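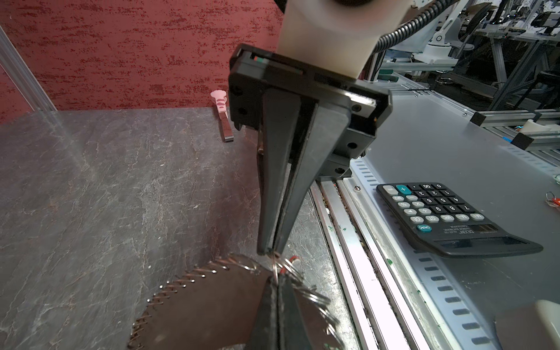
Saturday, April 22, 2023

Up at six, rain until nine or so. Dörte Ruppert came by at ten to give back the spare keys to the Kramer house. She and Uwe have been emptying the upstairs since December and are finally done. The last load went to Posley on Thursday. They got 50 dollars for the wardrobe and nothing for the beds.

We drank coffee in the kitchen and went over the bills. The roof repair came to 2,673 dollars, a bit less than the quote. Leonie has paid her share. Sabine hasn't, but she wrote that she will after the first of the month.

After lunch I walked over to look at the house myself. The back door still sticks. I opened the windows, swept the front room and found a box of Mother's recipe cards behind the radiator – more than 20 of them, mostly cakes. Took them home. The plum one has her note about using less sugar.

The buyers want to come on Tuesday and measure for curtains. I need to call the water company before then and ask Uwe where he put the meter papers.

Soup for supper. Knee is sore from the stairs. Bed early.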